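3.2 Table coverings and utensil noise

Households in the Kostard sample were asked to leave the dining table set up the way they normally would. Most did, although Calvo's field notes mention two homes where the cloth had clearly been ironed for the visit. We recorded the covering, any placemats and the utensils laid out, then took sound readings during an ordinary evening meal. The meter was kept at the same height in every home — level with the seated diners' ears — and was left running until the plates were cleared.

Cloth coverings were more common than we had expected from the earlier Unetti survey, which dealt mainly with rented flats. Patterned cloths outnumbered plain ones. Mixed sets of metal and wooden utensils were also common, and we coded these as a separate category (Figure 3).
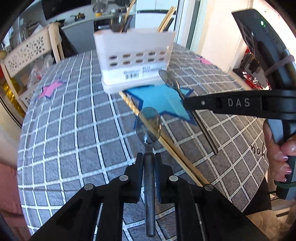
Figure 3. Metal spoon and wooden chopsticks at a round table with a grey patterned cloth and star-shaped placemat.

3.3 Coding of meal sounds

Each recording was divided into short segments and coded by hand. Coders marked speech, utensil contact, chair movement and background sources such as television or traffic. Where two sounds overlapped, both were marked. We coded over 500 segments in this way, and Itziar Calvo recoded 100 of them without seeing the first set of codes. Disagreements were mostly between utensil contact and the stacking of plates, and these were settled by listening again at half speed.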